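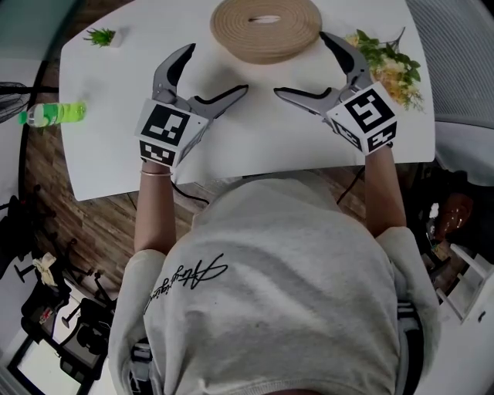 jostham_porch
Does anybody else set out a little refreshment table for a meeting room and then fuss with it for half the morning? I've been put in charge of ours for the Monday craft circle, and I'm trying to make a plain white table feel friendly without spending much. I love a round jute mat like the one toward the back of the table, near the spiky little succulent, but I can't decide if it wants to be in the middle with something on it or off to one side by itself. We seat 10, so I do need elbow room! My budget is small, and I already own the mat and too many fake flowers — please be kind about the fake flowers.

cirdenlane
Oh, I'm always kind about fake flowers, I have a closet full. My vote is the mat in the middle with your plant on top. A mat with nothing on it looks to me like you forgot to bring out the teapot. And put the flowers in something, even a jelly jar, because loose stems get pushed around every time a person reaches for the cookies.
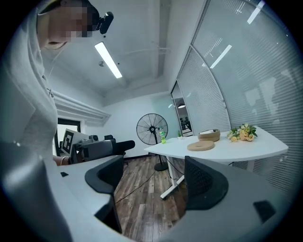
As for the pot, I'd stick a felt dot under each corner so it doesn't scratch. I learned that on my mother's sideboard and I still feel bad.

Vellodum
I'm going to disagree with cirdenlane, with love. Leave the flowers lying down! A bunch laid on its side looks like somebody just walked in from the garden with it, and you can scoop it up in one hand when the coffee arrives. A jar is one more thing to knock over. I'd skip the plant in the middle too, as people like to see each other when they talk.

jostham_porch
See, now I'm torn again. I do like them lying down. What about napkins? I have a rope basket and a flat wooden tray, and I've swapped them 3 times already.
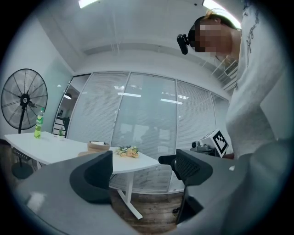

The tray is easier to wipe, but the basket hides a messy stack, and my stacks are always messy.

Vellodum
Basket for the napkins, tray for the cups. Jute and wood get along fine on white, so you don't need to match anything.

cirdenlane
I'll give you the basket, but I'm not budging on the jar. We had loose flowers at our spring lunch and I picked petals out of the dip. (Good dip, too.)

jostham_porch
All right, I tried it your way and Vellodum's way before supper, and I'm settling on the basket at the back with the flowers next to it, lying down. Sorry, cirdenlane! The mat is still wandering, but I'll have it figured out by Monday.
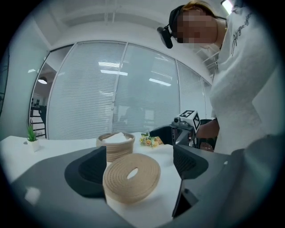

More threads in Tables and Gatherings
Keeping a jute mat from shedding (5 replies)
Tablecloth or bare table for a craft group?
Small succulents that put up with office light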